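June 13, 2023
Begović, Home Textiles Group, Adville

3. The bed as a folding surface

Ask people where they fold their laundry and many will name a table, a dryer top or a couch. Ask them where they fold sweaters and the answer shifts, quite strongly, toward the bed. We found this delightful, and it became the starting point for the second half of the Clemoler study. A bed is wide, it is at hand, and it is usually in the same room as the drawer where the sweater will end up. It is also soft, patterned and often quilted, and each of those things changes how a knit behaves when it is laid out and folded.

The households in our sample sent us their own bedspreads on loan or let us work in their bedrooms. In both cases we asked that the bed be made the way it normally would be. We did not swap in a plain cover. A plain cover makes for tidy measurements, but few people in Adville sleep under one, and we wanted to learn about folding as it is done at home. Figure 1 gives one such pairing, a pink knit cardigan on a quilted bedspread with large roses, first with the garment folded (a) and then with it laid flat (b). The two panels are arranged by state and should not be read as a sequence.

Figure 1(a). Cardigan folded, on the quilted cover.
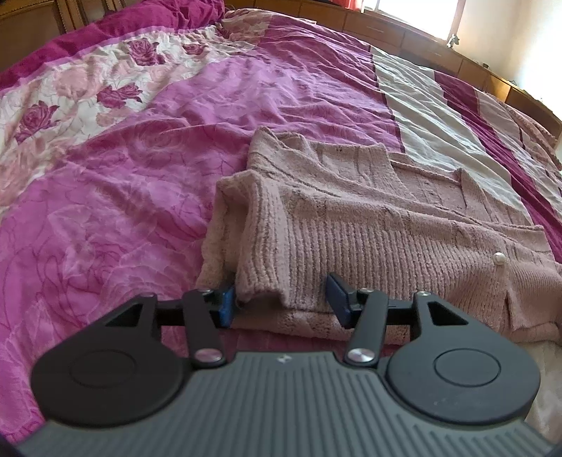
3.1 Grip between knit and cover

Quilting turned out to be a great help. The stitched channels hold a knit in place, so that one half of a garment can be turned over the other with very little sliding. On smooth covers the bottom layer tends to creep toward the person folding, and the finished packet comes out longer on one side. We scored this drift on a scale from 0 to 12, and quilted covers did better than smooth ones in both rounds of the study, the one in February and the repeat.

The effect is largest for fuzzy yarns. A brushed surface clings to cotton and to itself, which is lovely for keeping a fold closed and a nuisance when a sleeve has to be moved a second time. Several people in the sample had worked out their own answer to this: lift the sleeve clear, hold it up, and set it down once – no dragging. We tried it on all 11 of our test garments and have used it ever since.

Figure 1(b). Cardigan laid flat, front side up.

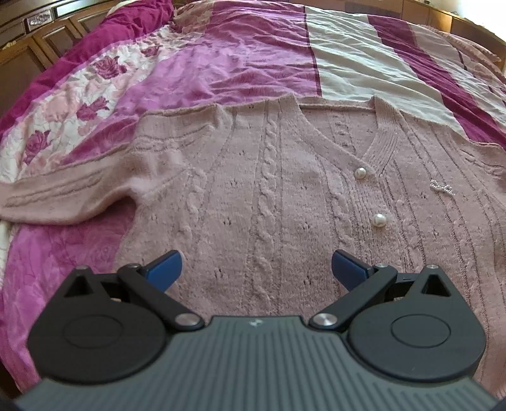
3.2 Face up or face down

Cardigans raise a question that pullovers do not, and we enjoyed arguing over it more than any other part of the work. A cardigan can be folded from the front or from the back. Most printed guides, including the Zollow care booklet we handed out, ask for the back to be uppermost, so that the sleeves fold across it and the front ends up showing in the drawer. Many of our households began with the garment as it lies in Figure 1(b), front side up, and folded inward from there. Starting this way lets the folder check that the two fronts meet evenly before anything is turned. The price is that the back of the garment shows in the finished packet, unless it is flipped at the end.

Color matters here too. With a pale knit on a strongly colored cover, the outline of the garment is easy to follow and people line up the edges quickly. With a dark knit on a dark cover they slowed down, and some 10 of them smoothed the garment with a flat hand to find the hem by touch. We had not planned to record this and only began to note it partway through the second round, so the figure is probably low.

Neither starting position gave a clearly neater packet. People were neatest with the one they already knew, and we kept both in the folding trials described in Section 4.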